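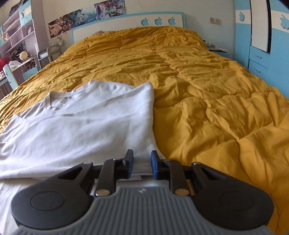

Sleep talk, Etarthorpe library, 15/09/2020
Speaker notes - Dzifa Tsikata

Wait for the door to close. Say good evening, thank the library for the tea, and mention that the restrooms are down the hall on the left.

Start with my grandmother. She went to bed at the same hour every night of her life, company or no company, and she would simply stand up in the middle of your story and say good night. We all thought it was rude. I now think she was the best-rested person I have ever known, and I'd like to spend this evening working out how she did it. (Pause, let them laugh if they want to.)

Ask: who woke up before the alarm this morning? Who lay there cross about it? Take two or three answers, no more, or we'll be here until midnight.

First part - the evening. I want to go slowly here, as it's the part people can change tonight. Dim the lamps well before bed. Put tomorrow's worries on paper, any old scrap will do, and leave the paper in the kitchen. Tell the story of my list that just said "goose??" and how I never did find out what I meant by it.

Second part - the bed itself. People always ask me about mattresses and I always disappoint them. I have slept beautifully on a lumpy sofa at my cousin's place in Burine and terribly in a very nice hotel. What I will say is that the bed should be for sleeping. If you pay your bills in it, and eat in it, and argue on the phone in it, your body gets confused about what it's there to do. Sheets: whatever feels good to you. Cooler room than you think, extra blanket within reach.

Drink some water here. I forgot in May and lost my voice.

Third part - the middle of the night. Turn the clock to the wall. If you've been lying awake a good long while, get up, sit somewhere dim, read something dull. I keep an old seed catalog for this and have learned a great deal about turnips. Go back when your eyes get heavy.

Say clearly: if someone tells you that you snore loudly or stop breathing, or if you're worn out week after week, please see your doctor. Say it twice.

Handout is 4 pages, with 80 copies on the table by the coats. The sleep diary is on the last page. Questions, then help stack chairs.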